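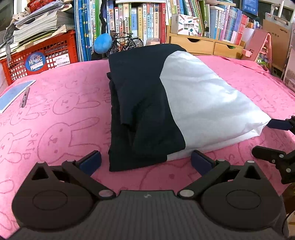 Black and white two-tone piece, folded, on a pink blanket with a rabbit print.

Folding two-tone garments on a bed
Meinrad Oberholzer, June 2023

These steps apply to tops and light jackets made from two panels of contrasting color, joined by a curved seam. A curved seam resists a straight crease, so the folds are placed to either side of it.

Surface
Spread a blanket over the bed and pull it flat. You need a clear area at least 70 cm wide. Cotton holds the fabric in place better than satin.

Steps
1. Lay the garment face down and smooth it from the seam outward.
2. Fold one side panel in toward the center. Stop 2 cm short of the seam.
3. Fold the other side panel over the first. Keep the sleeves inside.
4. Bring the hem up to the middle, then fold once more toward the collar.
5. Turn the bundle over and square the lower corner by hand.
6. Check the narrow end. If the open edges of the layers have spread, press them together before lifting.

Lifting
Support the bundle from underneath at both ends. Pulling on one corner shifts the inner layers and the fold has to be redone from step 4.

Storage
Stack no more than five pieces. White panels should not sit directly against new black fabric until it has been washed twice. Use a sheet of plain tissue between them.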